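The Bow Tray

My sister moved to Flulmont in December and left me the tray. She left me plenty of other things too (a bread machine, 50 hangers, a plant I had already met and didn't like), but the tray was the one she called about, twice, from the bus.

"Don't let it get mixed up with your stuff," she said.

I told her I didn't have any stuff. I've had short hair for six years. She said that was exactly the kind of person who mixes things up, and then the bus went into the tunnel at Namness and I lost her.

So I put the red cloth on the round table, the one our grandmother only used for company, and set the tray on it, and for a while I just drank my coffee and looked at everything she'd ever worn on her head or her wrists.
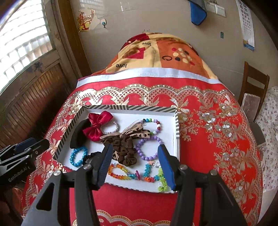 Short Fiction

The dark red bow was from the recital. I remembered that one right away, because I was the one who had to tie it, in the back of a gym that smelled like floor wax, while she kept turning her head to see who was out there. She was nine and I was fourteen and I thought I was about a hundred. The satin was slippery and I got it crooked, and she played the whole piece with one long tail hanging over her ear and never reached up to fix it.

The bead bracelets I wasn't so sure about. She used to make them by the yard the summer we stayed over the laundromat on Rey Street, room 308, with one fan and a window that looked at another window. She'd sell them on the steps and I'd hold the money. We made 40 dollars, almost all of it from the same lady, who I think felt sorry for us, and we spent it on the bus to Fitumora to see the ocean. It rained. We ate fries in the shelter and she gave me the lavender one off her own arm, and then she asked for it back on the ride home!

And there it was, still going around in its loop. I put it on. It fit better than I wanted it to.

I had a system by then, or I thought I did. Bracelets would stay in and the hair things would come out, so I could wash whatever could be washed. The leopard print was the trouble. My sister went through a leopard year, and I couldn't tell what belonged with what, or which end of anything was the top.
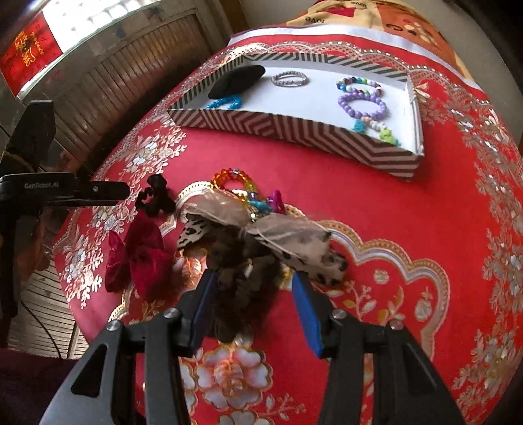

Leopard year, with bow.

She called back around nine that night, from the new apartment. I could hear her walking around in it – it had that sound a place has before the rugs go down.

"Is it all there?" she asked.

"How would I know? I don't know what all is."

"Read it to me."

So I did. I went around the table and told her what I had, and she told me where it came from, and I was wrong about nearly everything. The red bow wasn't from the recital. The recital bow had been lost on the way home that same night, and our mother bought another one so she'd stop crying. The turquoise beads came from a boy at the pool. The leopard scrunchie wasn't even hers, she said, it was mine.

"It is not mine."

"You wore it to your graduation. Under the hat. You said if anybody saw it you'd die."

I held the phone with my shoulder and picked the thing up, and I'll tell you, my hand knew it. I could feel the pull at the back of my neck, all that heavy hair I used to have, and the hat that wouldn't sit flat on top of it.

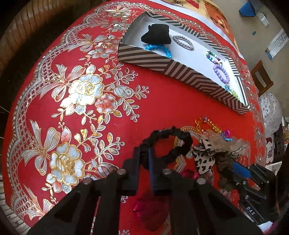 "Well, then, what else in here is mine?" I said.

She took a while to answer. I heard her put down something heavy and sit on it.

"The black one, probably," she said. "And the lavender. I gave you that one."

"You took it back."

"I did not."

"On the bus. You said your arm felt cold."

She started laughing, and then I was laughing, and it went on long enough that whoever lives under her now banged on the ceiling. She'd been in that apartment for five hours. She said she had to go and make up the bed before she fell asleep on the box, and would I mail the tray at the end of the week, and wrap it good, in towels, not newspaper.

I said I would. I got the towels out of the closet and put them on the chair. Then I made more coffee, which I shouldn't have at that hour, and sat back down at the company table with the lavender beads still on my wrist, trying to work out how long it would take me to grow my hair.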